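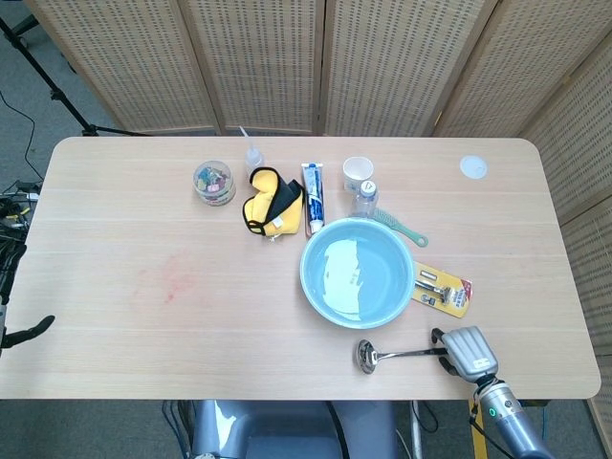
The Second Cat

Nathalie Landry had read everything there was to read about bringing home a second cat. She had read it on the bus, in the bath, and once at a red light (the man behind her honked, and fair enough). By November she knew about scent swapping and baby gates and feeding on both sides of a closed door, and she was so ready!

Gagnon was not ready. Gagnon was nine years old, gray, and shaped like a loaf, and he had never shared a windowsill in his life.

The new one came from a shelter 200 miles north, a skinny orange kitten with ears like sails. The card on the carrier said Drarneo. Nathalie tried it out loud the whole drive home – Drarneo, Drarneo – and he yelled back every single time. What a voice! He sounded like a gate.

She put him in the spare room with a litter box, a blanket and a dish of the good food. Gagnon walked down the hall, sniffed the gap under the door, and went to sit in the bathtub.

"Give it time," she told him.

"Mrow," said the gap.

On day one Gagnon hissed at the door. On day two he hissed at the blanket, the dish and Nathalie's left sock. On day three she lay on the hall carpet with her chin on her hands and watched an orange paw come sliding out, pink pads up, patting around for anything at all. Gagnon stared at it. His whiskers went forward. He lifted one big gray foot, held it there for the longest 20 seconds of her life, and set it down on top.

She didn't breathe. The orange paw went still, then wiggled.

"Oh, you good boy," she whispered. "Oh, you wonderful old potato."

Of course he remembered himself and stalked off to the kitchen to complain about dinner. But that night she left the spare room door open an inch, with her foot against it, and two noses met in the crack. Somebody hissed. Somebody sneezed. The kitten fell over backward from pure excitement and got up again as if he'd meant to.

She called her sister, who was asleep.

"They touched noses!"

"Who did?"

"The boys!"

There was a long pause on the line, and then the rustle of her sister sitting up in bed. "Okay," her sister said. "Start from the beginning. Who sneezed?"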